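Nov 4, 2023 - bench notes, small frames

Came in on the weekend because I wanted a quiet bench, and I'm so glad I did. The little square frames are finally starting to look like something I'd hang on a wall!

Went through the Promell box first. 26 blanks in there, and most of them are lovely: light, even color, borders that sit square when I lay them flat. Put 7 aside where the corners need another pass with the fine paper. They're still good pieces, just a bit proud on one side, so please don't bin them.

Tried the pale board over the wood panel again as a work surface. I like it even more than I did in July. You can slide a frame around without marking it, and light wood shows up so well against that tint that I caught two rough edges I'd have missed on the old top. Let's keep it.

Spent a long while on the piece with the black line pattern inside the border. The diagonal is my favorite part - it changes completely depending on which way up you turn the frame, and I must have gone round all four sides before lunch. I still can't choose. Gautam shelf has the paper copy of the pattern, sheet 2508, if anyone wants to vote.

To do next:
Check the border height against the Celau set, I think ours is a hair taller (and nicer).
Sand the set-aside corners.
Find out if the Sotance wax yellows on wood this pale. Test on an offcut first!
Order more fine paper, we're down to the last pack. Same stock number as before, 2974.

I want to try a darker inner panel on the next batch too, with the border left light. Could be great, could look like a coaster. Worth one blank either way.

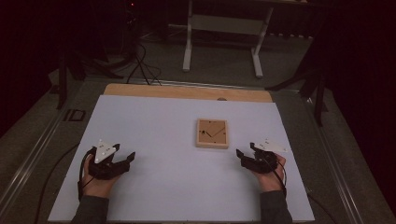 Small frame work on the pale board

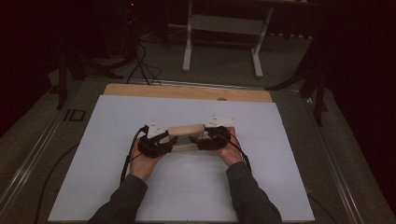 Posted by: the small frames bench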